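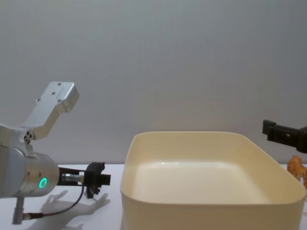 Figure 3. The two-arm table on the open day, with the empty tub between the grippers. The ring light on the left wrist is green.

4.2 What visitors did at the table

I'll start with the two-arm table, which I looked after myself for most of the afternoon while Selorm Frimpong ran the door and Augustina Quansah took notes from a stool in the corner. We had planned it as the quiet stop on the tour. The talking was meant to happen next door at the Dorkora stand, where Obed Fiadzo had slides and a working conveyor, and people were supposed to drift through to us afterwards for a quick look. They drifted through and stayed!

The task was as plain as we could make it: a small toy goes into a cream plastic tub, and then it comes out again. Visitors picked which arm should go first, and I started the run from the keyboard. Before each run I asked them to say out loud what they thought the arm would do, and Augustina wrote it down word for word (her handwriting got worse as the day went on, and we lost a few lines to it). We ended up with 13 groups who stayed long enough to give us a full set of guesses.

What struck me first was how much people read into the ring light. I'd never given it much thought, as all it tells me is that the arm is powered and ready. Several visitors took green to mean "it has seen the toy", and one boy told his mum very firmly that it was green because it was happy. Fiifi Acheampong had warned me about this after the June trial at Mavesberg, and I'm sorry to say I didn't listen.

The second thing was where people chose to stand. I had expected them to crowd round the toy. Most of them went for the open fingers of the gripper instead, bent down to table height, and asked how hard it could squeeze. So I let them feel the grip on a sponge, with the speed turned right down, and after that the questions changed completely. They wanted to know how the arm decided when to let go, and I had to admit that in this set-up it was me who decided, by way of a number in a settings file.

We coded the remarks in the way set out in Section 3, with Paraschiva Nistor as second reader. She disagreed with me mostly over jokes. I had put "don't drop it, love" down as encouragement and she had it as a prediction, and having gone back to the notes I think she's right.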